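Faltschachtel

Die Faltschachtel ist eine Verpackung aus Karton, die aus einem einzigen Zuschnitt gefaltet und meistens an einer Längsnaht geklebt wird. Sie wird flach geliefert und erst beim Abpacker aufgerichtet. Von der Wellpappkiste unterscheidet sie sich durch das dünnere, einlagige Material, von der Stülpschachtel dadurch, dass Boden, Wände und Deckel zusammenhängen. Verwendet wird sie für Lebensmittel, Arzneimittel, Kosmetik und viele kleine Waren des Haushalts.

Begriff

Im Handel werden die Wörter Faltschachtel, Kartonage und einfach Karton oft nebeneinander gebraucht. In der Fachsprache bezeichnet Karton aber nur das Material. Die Schachtel im flachen, noch nicht geklebten Zustand heißt Zuschnitt oder Nutzen. Das Letztere stammt aus der Druckerei und meint ein einzelnes Stück von mehreren, die auf demselben Bogen liegen.

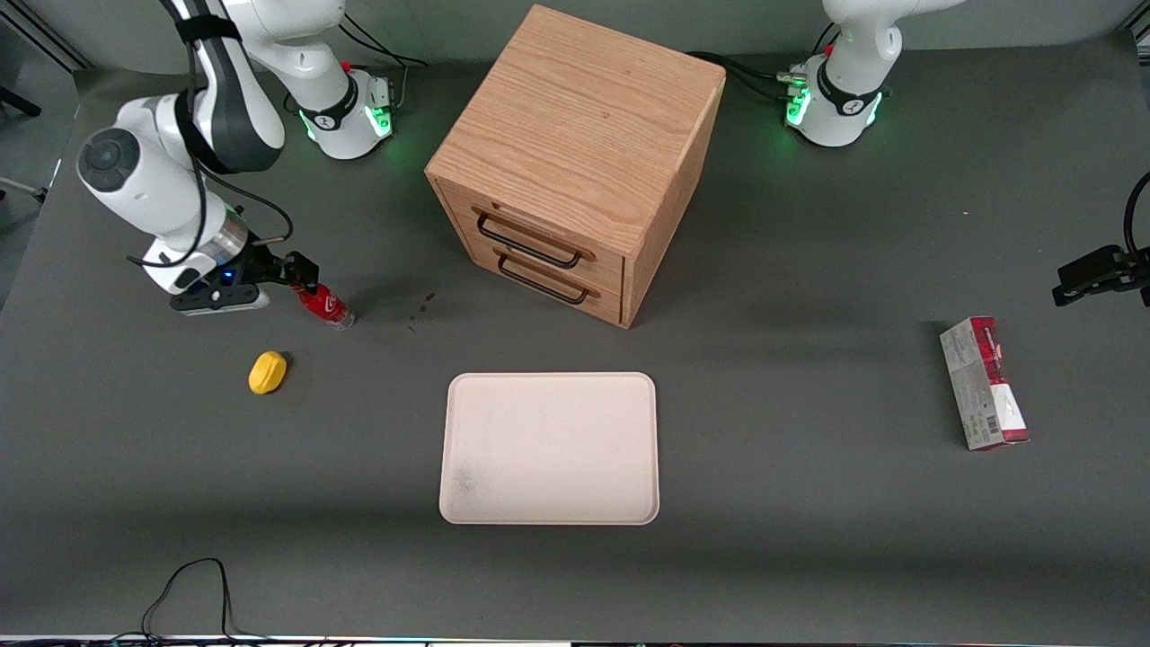 Aufbau

Eine gewöhnliche Faltschachtel hat vier Seitenwände, eine schmale Klebelasche sowie oben und unten je eine Verschlussklappe mit Einstecklasche. Dazu kommen an beiden Enden zwei kleinere Staubklappen, die unter der Verschlussklappe liegen. Die Linien, an denen gefaltet wird, sind gerillt: Das Material wird dort mit einer stumpfen Linie eingedrückt, damit es beim Biegen nicht bricht. Die Laufrichtung der Fasern soll in der Regel quer zu den langen Rilllinien stehen, weil die Wände sich sonst leicht nach außen wölben.

Für schwere Füllgüter wird statt des einfachen Steckbodens ein Automatikboden gewählt. Er ist schon vorgeklebt und stellt sich beim Aufrichten von selbst auf. Ein Steckboden ist billiger in der Herstellung, gibt aber bei Druck von oben eher nach.

Herstellung

Der Karton wird zuerst bedruckt und, wenn gewünscht, lackiert. Danach folgt das Stanzen, bei dem Schneid- und Rilllinien in einem Arbeitsgang entstehen. Nach dem Ausbrechen der Abfallstücke laufen die Zuschnitte durch die Klebemaschine und werden flach in Umkartons gelegt. Das Aufrichten geschieht später, in kleinen Betrieben auch heute noch von Hand.

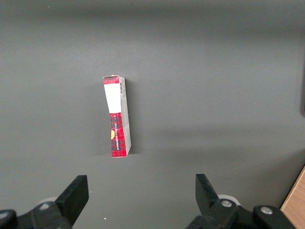

Die Gestaltung der Schauseite richtet sich danach, wie die Ware im Regal steht. Hohe, schmale Formate werden vorwiegend stehend gezeigt — liegend gestapelt sieht der Kunde von ihnen oft nur die Stirnseite. Deshalb wiederholen manche Hersteller den Produktnamen auf den Klappen. Die Fläche für Chargennummer und Haltbarkeit bleibt beim Druck unlackiert, weil die Tinte auf Lack schlecht trocknet.

Sammlungen

Alte Schachteln sind selten erhalten, denn sie wurden nach dem Gebrauch weggeworfen oder verheizt. Die Sammlung Ojeda, im Jahr 1983 von Loan Hầu gegründet, besitzt 257 Stücke, darunter fünf ungefaltete Probebogen der Kartonfabrik Villow. Das Bestandsverzeichnis wurde von Châu Đàm bearbeitet und ordnet die Schachteln nach der Art des Bodens — eine Ordnung nach Waren wurde verworfen, da viele Formate für ganz verschiedene Inhalte dienten.

Siehe auch: Stülpschachtel, Wellpappe, Stanzform, Rillung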